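Oiling and Maintaining Wooden Kitchen Utensils

Wooden spoons, spatulas and rice paddles dry out with repeated washing. The grain rises, the surface feels rough, and the wood starts to take on color and smell from food. The procedure below restores the surface of a utensil that is structurally sound. It does not repair cracks.

Materials

Food-grade mineral oil
Sandpaper or sanding sponge, 800 and 1000 grit
Two lint-free cotton cloths
Dish soap, a soft brush
A wire rack or a rail with hooks

Cooking oils such as olive or sunflower are not suitable. They stay soft in the grain and turn rancid. Walnut oil does cure, but it should be kept out of any kitchen where a nut allergy is a concern.

Step 1. Wash

Wash by hand in warm water with a small amount of dish soap. Brush along the grain, then across the end grain at the tip. If there is a hanging hole, clean the inside of it as well; residue collects there and is easy to miss. Do not soak. Rinse and wipe off the surface water.

Step 2. Dry

Stand or hang the utensil where air can reach all sides and leave it overnight. Do not use an oven, a radiator or direct sun. Fast drying shrinks the outside before the core and opens splits, usually at the neck.

Step 3. Inspect

Check the neck first, then the rim of the working end. A hairline that catches a fingernail will hold food and moisture, and a utensil in that condition should be retired. Dark stains are cosmetic. A sour smell that remains after drying calls for a second wash with baking soda paste and another night on the rack.

Step 4. Sand

Sand only if the surface feels fuzzy or rough. Start with 800 grit and work with the grain, using light pressure. Finish with 1000 grit. On a heavily worn cooking spoon with burned edges, 100 grit can be used first on the damaged edge only. Go around engraved or branded lettering; shallow marks disappear quickly. Wipe off all dust with a dry cloth.

Step 5. Oil

Put a small amount of oil on the second cloth and rub it in until the whole surface has an even sheen. Treat the end grain twice, as it absorbs more. Leave for 2 hours, wipe off the excess, and hang overnight before use. 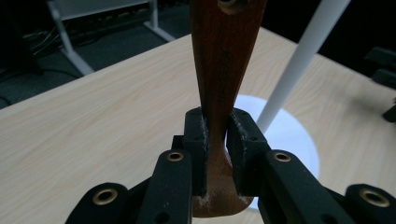 Dark woods change very little in appearance after oiling, so judge the result by touch. The surface should feel smooth and slightly waxy, with no oil transferring to a dry finger. If it does transfer, wipe again and allow another night.

Maintenance interval

A utensil in daily use needs oil once a month. One used for serving only can go three or four months. Water that spreads into a dark patch instead of beading is the practical sign that a new coat is due.

Storage

Store handle down in an open crock, or hang from a rail. Closed drawers are acceptable once the wood is fully dry – not before. Keep wood out of the dishwasher entirely.

Text: Felicja Michalski. Step 4 revised February 2022 after a correction from Tadeusz Sobczak on grit order.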